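How to fix cupboard doors that won't line up

Quick one as I've had the same question from three people since I did our built-ins. Doors rubbing, one sitting higher than the other, gap like a wedge. You don't need a cabinet maker. You need a Phillips screwdriver and maybe half an hour.

This is for concealed hinges, the ones with a round cup set into the back of the door. If you've got old butt hinges on the outside, different job, skip this.

What you need

Phillips no. 2 screwdriver. Not the drill. You will strip something.
Pencil.
A couple of matchsticks and PVA, in case a screw hole has gone.
Torch.
Someone to hold the door if it's a tall one.

Before you touch a screw

Check the cabinet itself is level. Skipped this the first time and lost an evening. Floors in our place drop toward the laundry, so the whole carcass was leaning and I was blaming the hinges. Level across the top, then down one side. If it's out, wind the feet or pack under the low corner and look at the doors again. Might be all you need.

Then empty the top shelf. Weight up there can bow things a bit, plus you'll want your head in there to see the hinges.

Tighten first. Every screw, top hinge to bottom. Half the sagging doors I've seen were just loose plates.

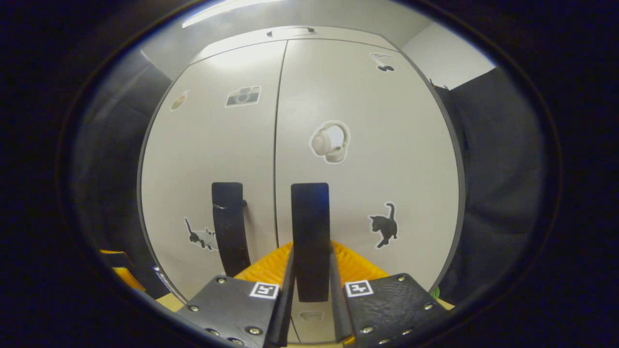

3 min read

The three adjustments

Side to side. Screw nearest the door, usually. Turn it and the door moves left or right. This is the one that sorts out the centre gap. Quarter turns, shut the door, look, open again. If the gap's wide at the top and tight at the bottom, only adjust the top hinge. Leave the others till you see what it did.

In and out. Screw at the back of the arm. On some hinges it's a cam you just turn, on others you loosen, slide the door, then do it up again. Use it when one door sits proud of the other.

Up and down. The two screws on the mounting plate, or a single cam if you've got the nicer sort. Loosen on ALL the hinges, lift the door to your pencil mark, tighten top one first. Get your helper for this. A tall door is heavier then it looks.

Order matters. Height, then side to side, then depth. Do it backwards and you'll be going round in circles.

Stripped holes

Screw just spins? Take it out, dip matchsticks in PVA, pack the hole, snap off flush. Leave it overnight. Screw back in by hand. Mine have held since October.

If the chipboard has properly blown out, get a hinge repair plate. Flosa do a flat one that covers the mess, Rojanasak's is thicker and needs longer screws. Either's fine.

Handles

Do these last. Loose ones tighten from inside the door. If they keep working loose, a spring washer behind the screw head, or a dab of the removable threadlocker. Dont use superglue.

Still not closing?

Look for a bent hinge arm, or a shelf that's crept forward and is hitting the door. Abena Mensah emailed to say hers was a coat hanger. So check that too.

Next up, drawer runners, when I get the time.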